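Home Browse Money & Budgets Festivals Gear Members Log in

Can a first-time producer pay the crew in points and still sleep at night?

Posted in Money & Budgets by Cor Leemans

I'm producing a feature called Darik. It is a two-hander about a man who inherits a bakery and a man who thinks he should have inherited the bakery. We have a script, a director, two actors with good faces, and 74 pages that everyone agrees should be 70. What we don't have is most of the money.

The plan so far was to pay everybody a small day rate and make up the rest with points on the back end. I drew up a spreadsheet and was pleased with it until last night, when I added the column and found I had given away 117 percent of the film. The gaffer has more of it than I do. I like the gaffer, but still.

So, three things. Is there a normal amount to hold back for crew? Does it come out before or after the investors get their money back? And my lead investor, a very nice woman who made her money in drainage, wants to know what "net" means, and I gave her an answer that took eleven minutes and contained no information. What should I have said?

We shoot in December for 17 days. No stunts, one dog.

Amnuay Panyasiri
Line producer, member of this board longer than is good for me

Stop handing out points today. Don't promise the dog any.

Your spreadsheet problem is common and has a simple cure. Split the thing in two before you give anyone anything. Investors get their money back first, usually with a bit on top, and that has to be written down as a number. Whatever comes in after that is cut down the middle: half to the investors as a group, half to the production side as a group. Your crew points come out of the production half only. So when you tell the gaffer he has two points, the paper has to say two points of what. Two percent of the whole net and two percent of the producer's half are different amounts, and he'll find this out at the worst moment, probably at a screening, with a drink in his hand.

How much to hold back for crew depends on how badly you are underpaying them. On my last one, Vikora, we kept a pool inside the producer's half and shared it by days worked, the same for everyone below the line. It saved me a lot of private conversations in parking lots. The pool has paid out once. My share came to 40 dollars, and I spent it on lunch with the sound recordist, who had brought his own 40 dollars.

Here is how I explain net to people who earn their living honestly. Put eight fruits on the table. The theater takes its piece, then the distributor takes a fee, then the distributor takes back what it spent on posters and on flying itself to places. Then the sales agent. Then whoever lent you money. Net is what's left on the cloth, and you are selling shares in that. Drainage people understand this at once. They know what happens to things on the way down a pipe. 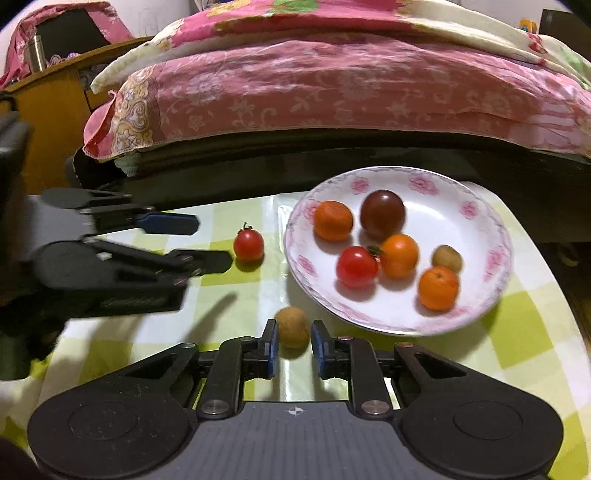
The gross, before anyone has had a slice.

Two warnings. Never let "net" go into a deal memo without a definition attached, even if it's a page long and dull. And find out who does the accounting after the film is sold, how often statements go out, and who pays for that. If the answer is you, on a Sunday, forever, charge for it. Some productions hire a collection company to receive the money and divide it up. It costs something, but you stop being the person everyone suspects.

Also check the day rate. In many places you can't pay someone under the legal minimum and call the difference points, however cheerfully they signed. Ask a local entertainment lawyer before December. Mine charged me 2,000 for a set of paperwork I have reused on every job, and it's the only thing I ever bought for a film that still works.

And cut the four pages. That's your cheapest financing.

trosis_fan

dont do points at all imo. I worked on a short and a feature for points and I have never seen a statement for either one, the feature was on a plane once, my aunt saw it. Just pay people what you can and feed them properly. hot food not wraps

also is the dog trained because if not add a day

Pawłowska

I agree with most of what Amnuay wrote, except that the even split is where you start the talk and a nervous investor may ask for more. Let her ask. What you want to avoid is giving her a bigger share and a bigger premium and first position on the tax credit, which is how I came to produce a film I have no financial connection to.

For the people you've already promised points to, write to them now, all on the same day and in the same words. Tell them the sums were wrong and show the new ones. I had to do it once and lost one person, a focus puller, who came back when he heard who was catering.

Cor Leemans

Thank you all. I've rewritten the sheet and it now adds up to 100, which looks small. The gaffer took it well and asked for a hot lunch clause. The drainage investor read the fruit part twice and wants to know who eats first if the fruit is bad, so I'm phoning a lawyer.

The dog belongs to the director and is not trained. I've added a day.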